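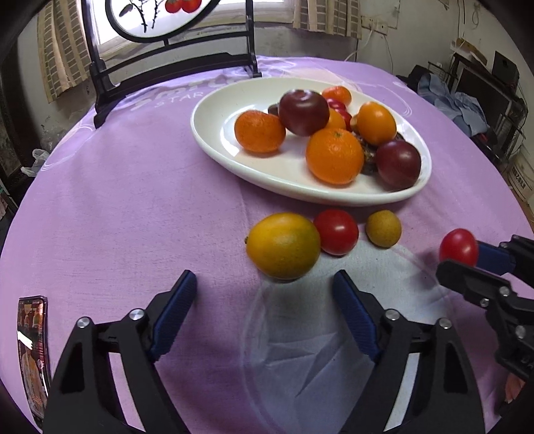 Zerrin Uysal keeps her equipment budget in a spreadsheet with a tab called "Things I forgot," and when we spoke in January she told me, laughing, that it was the longest tab in the file. She has been doing the planning and purchasing at Steltton for long enough to have made most of the mistakes a small robotics outfit can make with its money, and she is wonderfully open about all of them. I had asked for half an hour. We talked until well past lunch, and I came away with more notes than I knew what to do with (and a recommendation for a soup place, which I will keep to myself).

Steltton's current project is called Urkerance, and the idea behind it is to teach robot arms to handle food the way people do, starting with whole fruit. The people do the handling first, with hand-held grippers, and the recordings go to the team that trains the arms. So for most of this year, the shopping list has had very little on it that looks like a robot.

"Everybody wants to buy the arm first," Uysal said. "I wanted to buy the arm first! It's the exciting part, you get to clear a space for it, people come by to look. But you can spend your whole year's money on an arm and then have nothing to teach it with. We put the arm in the second half of the plan and spent the first half on the tools that go in people's hands. I had to argue for that, and I had to argue for it more than once."

The grippers come from a small maker called Vokano, and they cost Steltton $752 each, a price she recites the way other people recite their phone number. She had looked at cheaper ones. She had also looked, rather longingly, at more expensive ones, and she still has the brochure.

"The cheap one was fine on a block of foam," she said. "Then you give it a tomato. With a tomato you find out very quickly how stiff the fingers are, how well the two sides meet, whether the person holding it can feel anything at all through the handle. I told the salesman I was bringing my own fruit to the demo and he thought I was joking. I brought a whole shopping bag."

That has become her standing advice to anyone who asks, and a surprising number of people do ask. Take the actual objects to the demo. Have the person who will be doing the work hold the tool for an hour, long enough for the wrist to get tired, and let that person have a vote. At Steltton the vote went to a model that Uysal herself had ranked second, and she says she has made her peace with it.

I wondered whether working in pairs had been part of the plan from the start, two grippers at the same table with one plate of fruit between them, and she shook her head at the memory.

"No, no. My first budget had one gripper per table. One! I thought of it like a pen, you know, one person, one pen. Then the training team came back and said they wanted two in view together, reaching in from different sides, getting near each other, and of course that doubled the biggest line in the budget. That was a bad afternoon. I moved it all around, I took money out of travel, I put it back, I took it out again. Now when I plan a table I write down two of everything and see who complains." 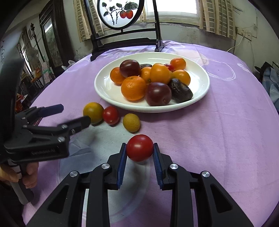

The small parts

If there is one thing Uysal would like other planners to take from her experience, it has to do with the pads. The ribbed blue pads on the inside of the fingers are what touch the fruit, and in her accounting they are a grocery item. She budgets for them the way she budgets for paper towels.

"I ordered 113 in one go last time, and the reason it's such a silly number is that it was all the supplier had on the shelf," she said. "I said fine, I'll take them. You have a tool that costs hundreds of dollars standing idle over a little strip of rubbery stuff, and you still pay for the room, you still pay the people. I would much sooner have a drawer full of them and look foolish."

The supplier is Goossens, a distributor that also sells her screws, spare linkages and the carrying cases. She likes having one place to call. She likes it less at the end of the quarter, when everything lands on a single invoice and she has to pull it apart line by line to see what belongs to Urkerance and what belongs to somebody else's project – a job she does at home, with the radio on.

Planning in hours

The part of her method I found most useful is also the plainest. She stopped planning by the month and started planning by recorded hours. Every line in the budget is now set against a block of 200 hours, and at the end of each block she sits down with the people who did the recording and goes through what wore out, what went missing and what was bought and never opened.

"A month tells me nothing," she said. "One month we work every day, the next month half the team is out and the grippers sit in their cases. Hours are hours. If I know what 200 of them cost me last time, pads and fruit and people and all, then somebody can come to me and say, we want double, and I can give them a real answer before they finish their coffee."

Fruit is in there too, and yes, she was teased about it when the first receipts went in. Plums, oranges, cherry tomatoes, mangoes. She asks for a mix of sizes and textures, and she has learned to leave the shopper some freedom, having once insisted on a variety of plum that was out of season.

As for the arm, it is still on the list. She is holding 3 quotes and expects to choose before summer, though she wants to see one more block of hours first. I asked if she would be taking her shopping bag to that demo as well.

"The same bag," she said. "And this time I'm bringing mangoes."

Shared 113 times
3 comments

Related
Leasing or buying your first robot arm
What belongs in a spare parts drawer
How to read a distributor's quote
Getting more out of a supplier demo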